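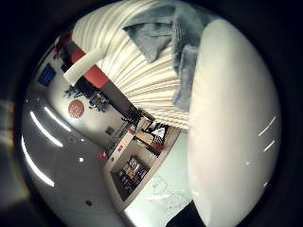
White pleated fabric with a blue-gray cloth.

TOTLOW PUBLIC LIBRARY
BOARD OF TRUSTEES
MINUTES OF THE REGULAR MEETING, MAY

The meeting was called to order at 7:00 p.m. on Wednesday in the Pimentel Room. A quorum was present. The minutes of the previous meeting were approved as distributed.

Director's Report
The Director reported that the roof over the 1927 wing had been inspected and that two areas of flashing require repair. The Plurnis catalog system was offline for one morning and has been restored. Returned items that could not be checked in during that time have since been entered by hand.

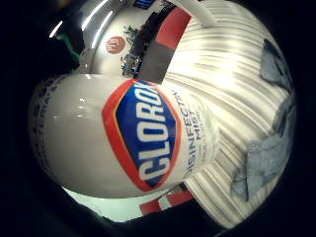

The Director further reported that the summer reading schedule is complete except for the final Saturday session, for which a presenter has yet to be confirmed. Registration will open at the main desk and at the Pollalitz branch on the same day.
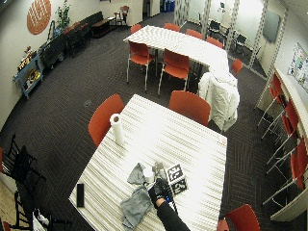 OLD BUSINESS

Local history collection. The Board resumed discussion of the bound newspapers held in the basement. The conservator's estimate for rebinding 9 volumes is $4,000. A motion to approve the expense from the gift fund was made and seconded. Motion carried, with one abstention.

Branch hours. The Board reviewed the request to keep the Pollalitz branch open until 8:00 p.m. on weekdays. The matter was tabled pending a staffing proposal from the Director. 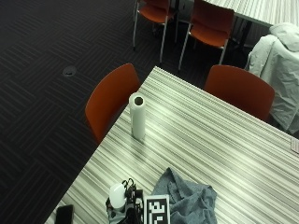 Striped tabletop with paper towel roll.

New Business
A motion to spend up to $300 on replacement large-print titles was made, seconded and carried unanimously. The Board agreed to review the meeting room policy at its next regular meeting. Trustees are asked to send suggested changes to the Secretary in writing.

Public Comment
One resident asked whether the book drop could be moved closer to the parking lot. The Director will obtain a price.

There being no further business, the meeting was adjourned at 8:25 p.m.

Respectfully submitted,
Secretary to the Board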